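Weniger Geräte, längere Laufzeiten: Wie das Gästehaus Pemari seine Zimmer ausstattet

Als Finbarr Dunne die Leitung des Gästehauses Pemari übernahm, lag auf seinem Schreibtisch eine Inventarliste mit 987 Positionen. Erfasst waren Wasserkocher, Leselampen, Bügeleisen und Haartrockner, viele davon doppelt. »Wir wussten, was wir gekauft hatten. Was davon noch in Gebrauch war, wussten wir nicht«, erklärt Dunne im Gespräch, das im Februar in den Räumen der Verwaltung stattfand.

Das Haus gehört zur Trägergesellschaft Mac Giolla und nimmt vor allem Teilnehmende von Fortbildungen auf. Viele bleiben mehrere Wochen. Entsprechend hoch sind nach Angaben der Leitung die Anforderungen an die Ausstattung. Früher sei bei jedem Defekt neu bestellt worden, so Dunne. Inzwischen werde zunächst die Werkstatt Wekero eingeschaltet, mit der seit 15 Monaten ein Rahmenvertrag besteht.

Über 800 Euro habe die Umstellung im ersten Quartal gekostet, vor allem für Prüfplaketten und Ersatzteile. Dunne hält den Betrag für vertretbar. »Ein Wasserkocher mit defektem Deckel ist kein Fall für den Container. Das mussten wir in unseren Abläufen erst verankern.«

Auf Widerstand stieß die Entscheidung, Bügeleisen künftig nur noch an der Rezeption auszugeben. 17 schriftliche Beschwerden gingen ein. Die Leitung hat daraufhin die Ausgabezeiten bis 22 Uhr verlängert. Haartrockner verbleiben dagegen in den Bädern. »Darüber haben wir nicht lange diskutiert«, sagt Dunne.

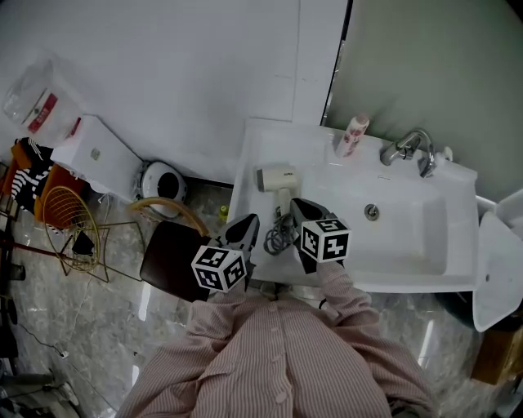 Kleiner Haartrockner in Cremeweiß mit Spiralkabel auf der Ablage eines Waschbeckens.

Für das kommende Jahr ist vorgesehen, das Verfahren auf das Schwesterhaus Hutness zu übertragen. Dort fehlt bislang ein geeigneter Lagerraum. Gespräche über die Nutzung des ehemaligen Wäschekellers laufen, ein Ergebnis erwartet Dunne vor der Sommerpause.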